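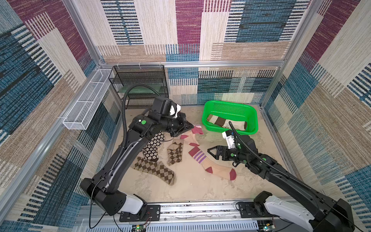
Patterned fabric on the walls, sand-colored floor.

Mikkel Bisgaard will not decide before the end of the summer. He repeats this several times in our conversation, in a friendly way, and each time he then talks about the decision for ten minutes more.

His contract with Utton ended in the spring. He played there for four seasons as the long snapper, number 54, and he was also the third tight end when the others were hurt. Aitken has made him an offer. Utton has made him one too, but a smaller one, and it came later.

"I was not angry about the money," he says. "I was a little sad about the weeks. If you want a person to stay, you call him early. They called me when they had already talked with the linebackers and the quarterback and I think also with the man who paints the lines."

Bisgaard did not grow up with football. He played handball until he was 17 and started to snap the ball because a friend needed someone to practice punts with. The friend stopped after one winter. Bisgaard continued alone, against a mattress which he had put up in his parents' garage.

"My mother asked every evening how long this would go on. I said until it is straight. It took two years before it was straight."

When he came to Utton at the age of 24, the team had lost a playoff game on a snap over the punter's head. The supporters still talked about it. At his first practice somebody had written the score of that game on his locker with chalk, and he left it there until October, when the rain came in through the roof and it washed off.

After that he had 342 snaps in league games. I ask him how many of them were bad, and he knows the answer immediately.

"Three. One was the wind, but I count it. The other two were me. On the second one in Dratutum I thought about my grip, and you should never think about your grip. The hand must do it before you are there."

The game in Dratutum comes back often when he speaks. It was a cold evening, the field was hard, and Utton was one point behind with very little time left. The ball came low, the holder had to reach for it, and the kick was blocked. Bisgaard says he did not sleep on the bus. He sat in front beside the driver, and they talked about fishing.

The younger players at Utton have trained with him during his last two seasons, and one of them is ready, in his opinion. "He is faster than me. He is not as boring as me yet. A snapper has to be very boring, the same thing on Thursday practice and in a final." 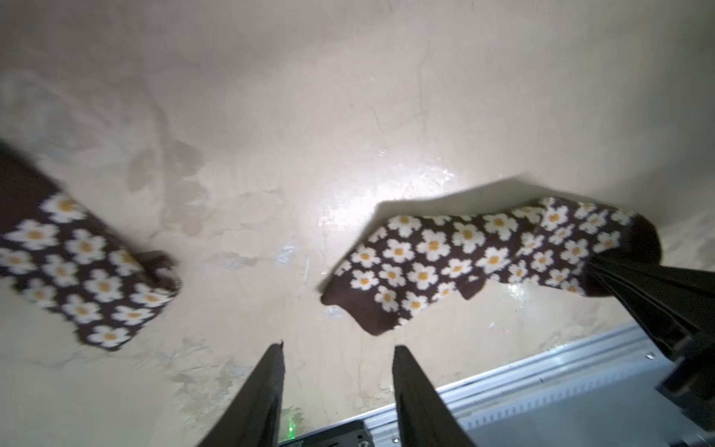 Bushra Lodhi does not agree that the club has a replacement ready. She told me by telephone that a fast snap in practice says little, and that Utton should have offered Bisgaard a new contract before the last home game. "They will save a small amount and they will remember it in the first close game," she said. She also thinks that Aitken wants him mostly for the locker room, and that he will get less playing time there than he believes.

Bisgaard laughs when I read this to him. He has heard the same from his father.

"Maybe she is right about Aitken. But they showed me a plan, on paper, with my name in it. I would block on short yardage and I would work with the kickers. At Utton I never saw a paper."

There is also his work to consider. He has a job in the warehouse at Pumimance, where they let him go early on practice days, and from there it is a short bicycle ride to the Utton field. To Aitken he would have to drive almost an hour each way. He has tried the road in the evening traffic, both with and without the bridge, and he prefers it without.

Utton wants an answer by 07/02/2021. Aitken has not given him a date, and he finds this polite but not so helpful.

I ask what he would do if both clubs offered the same. He looks at his hands for a while.

"Then I would stay. But they don't, so I have to think." He has promised to call the Utton coach himself, whatever he chooses, and not to send a message.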